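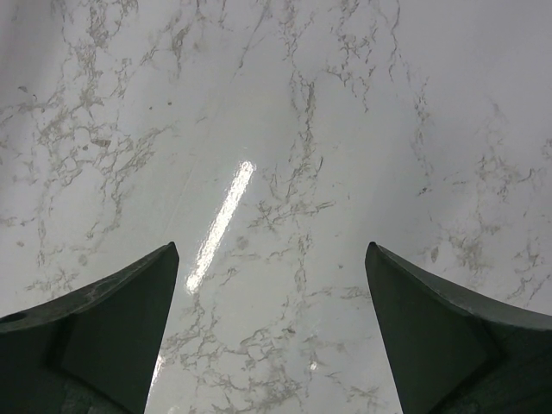

Teaching by demonstration is the homely name for showing a robot a task instead of writing out every movement in code. A person may take hold of the arm and guide it along, which is usually called hand guiding, or may steer it from a little way off with a second arm, a glove or a pair of handles, and this is known as teleoperation. Either way the joint positions, the opening of the gripper and, very often, the view from a wrist camera are all stored together as one demonstration.

Simple tasks may need very few of these. The Lelberg collection, begun by Brândușa Manole one December, holds 3,588 demonstrations of tabletop work, with more than 136 of them given over to the approach alone, before the fingers have closed on anything at all.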